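4.3 Comparing finger pads on the Dovik hand-held gripper

Use this procedure to compare a worn pad set with a new one, or to choose between two pad materials, before the grippers are put back on recording duty. Both hand-held units must be connected to the Flandar controller by cable.

1. Set the controller to IDLE.
2. Open the jaws fully and hold the gripper over a plain tabletop, fingers pointing away from you.
3. Open the live view from the gripper camera. Both fingers must be visible, one at each side, with a clear gap between them.
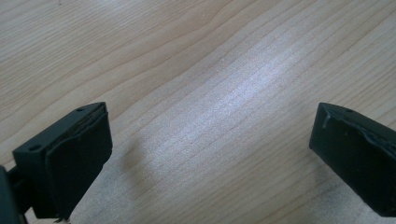
4. Check the covering on the inner face of each finger. Lifted or ragged edges are acceptable for a baseline run. Exposed block on the gripping face is not.
5. Enter the pad condition in the Pant log as W (worn) or N (new).

CAUTION: Do not trim a peeling edge between runs. Trimming changes the contact area and the two runs can no longer be compared.

6. Place the tray and rack on the table within reach of both grippers.
7. Take one gripper in each hand. Route the cables clear of the jaws.
8. Select test program 13 and press START.
9. Bring the jaws of the right gripper to the hanging part. Approach slowly and keep the wrist level.
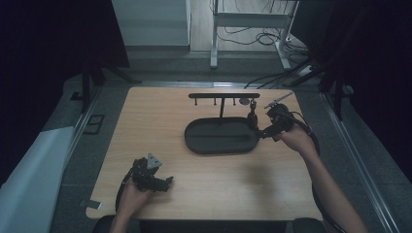
10. Close until the force reading is steady, hold for 2 seconds, then release.
11. Repeat until 18 grasps are logged. Repeat the series with the left gripper.
12. Change the pads and run steps 1 to 11 again.

NOTE: If the controller reports error 555, the jaw encoder has lost its zero. Open the jaws fully, restart the program and discard the series.

Compare slip count first, then mean closing force. Pads with equal slip counts are ranked by the lower force.

Section revised April 16, 2025 (M. Vuorinen, Flusside).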